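Kerkine bench, notebook
31 December 2019
Fault: right gripper stops closing in the middle of an episode 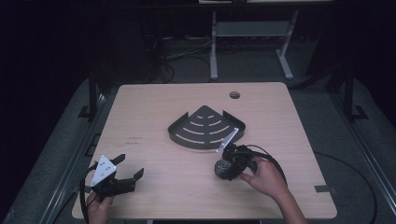

The third stop of this morning came at the same point of the task as the other two. The operator reaches for the rim of the corner shelf, the wrist turns outward, and the right gripper reports position 990 and stays there. The left one works normally. No error on the screen, the recording continues, and so we have 28 episodes where the right jaw value is a flat line. I have marked them as bad and moved them to a separate folder. Please do not delete them yet.

What I checked, in order:

Supply voltage at the connector, fine with the arm still and fine with the arm moving.

Swapped the software channels left and right. The fault stayed with the right unit, so I do not blame the logger any more.

Held the gripper still and bent the cables by hand near the back of the body. At 90 degrees the reading freezes. Straighten them and it stays frozen until power is cycled. I repeated this until I was sure of it.

My opinion is a broken conductor in the encoder cable, close to the strain relief. Radomír Tichý thinks it is the crimp, as he saw the same on the Ondrejka units in February. We will know when the sleeve is cut open. I did not want to do it today with only one spare cable in the drawer.

A safety remark too. When the power comes back, the motor goes to its home position without asking. It closed on my glove at the first restart, and it was not gentle. No injury. Until the firmware has a confirm step: fingers out of the jaws, gripper laid down on the bench, then switch on.

To do:
- order two cables, 700 mm, from Faseck
- watchdog in the logger, alarm if the jaw value does not change while the motor current does
- write the restart rule on the whiteboard, in colour
- ask Muvutdale if their cables go over the hand or under it

Recent entries
Left gripper, new finger pads
Logger time drift, second attempt
Muvutdale visit, open questions
Spare parts drawer, what is missing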